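Floral Design Basics
Unit 5: Sunflowers in a table arrangement
Instructor: Olga Azevedo. Notes revised in May by Mahlet Gudeta.

5.1 Focal mass
A sunflower head carries more visual weight than any other stem in the bunch. Place the largest head first, near the middle of the cluster, and set the remaining blooms in relation to it. A bud works best slightly above the main head, where its smaller size reads as a taper.

5.2 Spread
Secondary blooms may run to one side. An even ring around the focal head flattens the outline and should be avoided in Exercise 2.
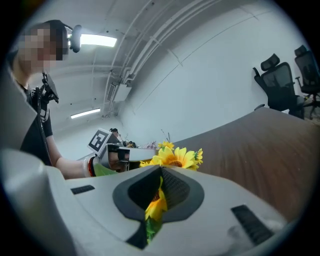
Fig. 5.1. Artificial sunflowers at the far end of the table, with dry twigs behind.

5.3 Line material
Thin dry twigs give height without adding mass. Against a white wall they remain legible even when sparse. Cut at an angle and insert after the blooms are fixed.

5.4 Artificial stems
The wire core of the Fikeo practice stems tolerates repeated bending, but not at the same point. Bend over a length of at least 2 inches. Open the petals by hand before placing the stem; they are difficult to reach afterward.

Reading: Gurelari workbook, p. 82.
Exercise 2 is due at the start of Unit 6.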